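Cuaderno de taller, octubre. Pieza de vídeo a dos canales (título provisional: Rukano)

Llego a las cuatro de la tarde con la idea de cerrar el montaje del canal izquierdo y, claro, acabo tocando el derecho.

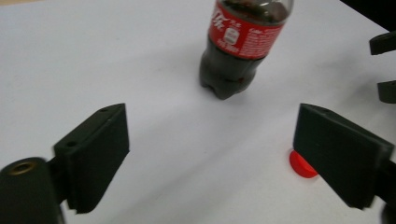 Sigo dándole vueltas a la duración de la toma larga, la del interruptor. En la versión de ayer entraba a los 15 segundos y me parecía un golpe demasiado fácil, casi de tráiler. Ahora la dejo respirar, con la voz en off encima y el plano negro debajo, y gana muchísimo (¡por fin!). Lo malo es que el canal izquierdo se queda cojo y hay que buscarle algo. He probado con el material de la nave de Ostrowski, el travelling por el pasillo, y no termina de casar: otro grano, otro azul.

El archivo ya va por 2689 clips. Tengo que poner orden antes de que se me olvide de dónde salió cada cosa, porque la mitad se llaman "prueba" y la otra mitad "prueba buena".

Sonido: el zumbido que creía que era del altavoz está en la grabación. Lo filtro por debajo de 1000 Hz y se va, pero se lleva también el cuerpo de la voz, así que de momento lo dejo. Me empieza a gustar, la verdad, le da un aire de sala de espera que a la pieza le va bien.

Los de la galería Rellel preguntan si cabe en una sola pantalla. No cabe. Bueno, caber cabe, pero entonces es otra obra y habría que montarla de cero. Les escribo mañana con calma.

Sincronía: con los reproductores Vuster los dos canales se separan casi 2 fotogramas en cada vuelta del bucle. Al principio ni se nota, y a media tarde ya parece que la voz contesta antes de que le pregunten. He metido un negro al final para que se esperen el uno al otro; lo dejo corriendo toda la noche.

Pendiente: subtítulos en inglés, cable largo para el segundo proyector, y decidir si el último "no" se oye o solo se lee.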